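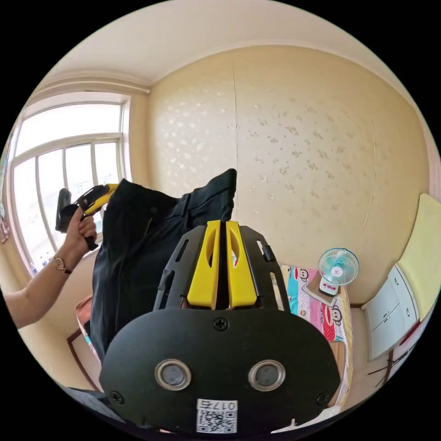
The Graltby Poetry Prize has a new judge, and she would like it known that she said no twice. "The third time they offered me lunch," she says, from a kitchen in Poretti where the kettle has been on since before I arrived. She has published 2 collections, the second of which sold 300 copies, a figure she calls "a riot, by local standards". The poem that made her name, if a name has been made, is an elegy addressed to a piece of dark clothing hanging against a wall, its folds dropping to one side, and she is a little tired of being asked whose trousers they were. "It might've been a jacket. I never said. People wrote in."

The prize is run by Wainwright Press, and entries close in May. Last year's organizers expected a modest pile and got 54 poems about herons. This year there is no theme, at her request.

"A theme is a way of getting the same poem from everybody," she says. "I'd sooner read a bad poem about a dishwasher that somebody meant."

She grew up over a hardware store in Pirkov and started writing at 16, mostly on the backs of invoices. Her father found one of the early efforts and corrected the arithmetic on the other side. I ask whether he ever read the books. "He read the first one standing up, in the store, in between customers. Then he asked if there was any money in it and I said no, and he seemed relieved - he'd been worried I was up to something."

Her method of judging is not complicated. She reads everything aloud, to the dog if necessary, and puts a poem aside the moment she catches herself using what she calls the Voice.

"You know the one. Every line goes up at the end like it's looking for a coat hook."

Does she do it herself? "Constantly. I've heard the recordings."

The winner gets up to ten pages in the Wainwright autumn anthology and a reading at the Graltby library, which has recently replaced its folding chairs. She has opinions on the colour of the new ones, and asks me to leave them out. A third collection is under way, slowly. There are no garments in it so far, although she has been looking hard at a pair of gloves.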